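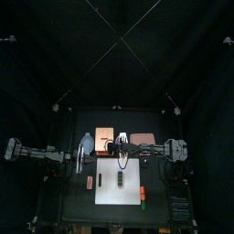

Los dos brazos en la mesa, con la pizarra blanca y la tela negra puesta.

Dos brazos en una mesa casera: el marco vibra y las pinzas no repiten la posición

Pregunta de Souad Bensaid
Publicada el 15 de septiembre de 2023

Hola a todos. Primero pido perdón por mi español, lo aprendí de adulta y todavía me equivoco con los tiempos.

Estoy construyendo en un taller compartido una mesa con dos brazos, uno enfrente del otro, para practicar tareas sencillas: coger un objeto, pasarlo de una pinza a la otra, dejarlo en un recipiente. El marco es de perfil de aluminio y la mesa tiene 1100 mm de ancho. Alrededor he colgado tela negra, y he tensado unos cables en forma de X para que la estructura no se abra como un paralelogramo. Esto último lo copié de una estantería vieja.

El problema es doble. Cuando un brazo frena de golpe, el marco sigue moviéndose un momento, muy poco, pero se nota en las imágenes de las cámaras, que están fijadas al mismo perfil. Además, después de 15 repeticiones del mismo movimiento, la pinza derecha llega a un punto un poco diferente que al principio. La izquierda lo hace mejor, aunque tampoco es perfecta. Con el aro blanco no importa, porque hay margen. Con la goma de borrar ya fallo bastante.

Lo que he probado hasta ahora:
Apretar todos los tornillos de las escuadras.
Bajar la velocidad a la mitad. Mejora la vibración, pero la diferencia de posición sigue igual.
Cambiar los brazos de lado. El error se queda en el lado derecho, no viaja con el brazo.

Este último resultado es el que no entiendo. ¿Puede ser la base? ¿O el cable que va por encima del brazo derecho? No quiero comprar un marco nuevo, ya gasté demasiado en diciembre.

Respuesta de Abdelkrim Abou Zeid
Marcada como útil por la autora de la pregunta

Buenas, Souad. Tu prueba de cambiar los brazos es muy buena y te da casi toda la respuesta. Si el error se queda en el lado, yo dejaría tranquilos los motores y miraría lo que no cambiaste: el anclaje de ese lado, el tablero debajo y el recorrido del cable.

Empieza por el cable, que es gratis. Si hace un lazo corto cerca de la muñeca, en ciertas posiciones tira de ella como un muelle. Suelta las bridas, dale más longitud entre la última articulación y la pinza, y repite la serie con la pinza vacía. Yo tuve este mismo problema y perdí una tarde entera recalibrando el cero.

Después, la base. Pon un reloj comparador apoyado en la mesa y tocando la base del brazo, mueve el brazo a mano hasta el extremo y vuelve. La aguja tiene que regresar a su sitio. Si no regresa, el tablero cede debajo de los tornillos, y entonces ayuda una placa por abajo con arandelas grandes.
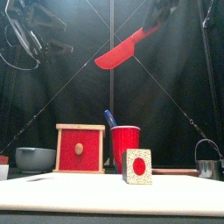

Sobre los cables tensores: una X funciona bien contra el movimiento lateral, pero solo si las dos diagonales tienen una tensión parecida. Aprieta el tensor un cuarto de vuelta, pasa a la otra diagonal, y así hasta que las dos suenen casi igual al tocarlas con el dedo - como una guitarra mala. Si aprietas mucho una sola, deformas el rectángulo y la mesa queda torcida. Mide las diagonales con cinta antes y después.

Y las cámaras, si puedes, sácalas del marco. Un trípode en el suelo ya es otra vida.

Respuesta de Theerawat Phetsri

A mí me pasó con una mesa Brondero y era el suelo. Pon goma debajo de las patas.

Respuesta de Enikő Takács

No estoy de acuerdo con la goma, por lo menos no con goma blanda. La mesa se mueve más, solo que más despacio. Mejor patas regulables y peso abajo. Nosotros pusimos dos sacos de arena en el travesaño inferior y la vibración bajó mucho.

Otra cosa: comprueba la temperatura de los motores. No explica que el error se quede a la derecha, pero en series largas puede sumarse.

Comentario de Souad Bensaid

Gracias a los tres. He soltado el cable y el error ahora es más pequeño, pero no desapareció. Me falta conseguir el reloj comparador, creo que Zineb El Ouafi tiene uno en el taller. Cuando mida la base, escribo el resultado aquí.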